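Parcels for the August swap

The seed and tea swap at Redomdale is open again, and this year 37 households have asked to join. Please choose small and flat things - paper packets are best, because they travel well and cost little to post.

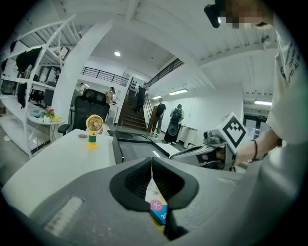
How to send

Bring your packets to Noelia Gallardo before 4 in the afternoon. Write your name on each one, and not more than two of the same kind, please. Areeba Janjua will make the list of who receives what. 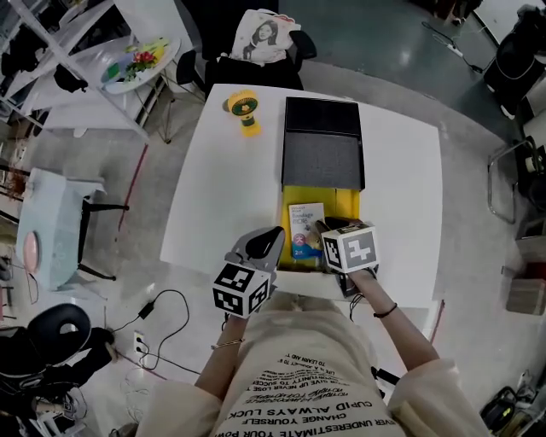

An open box on the white table.

Questions about postage go to Rodrigo Salcedo.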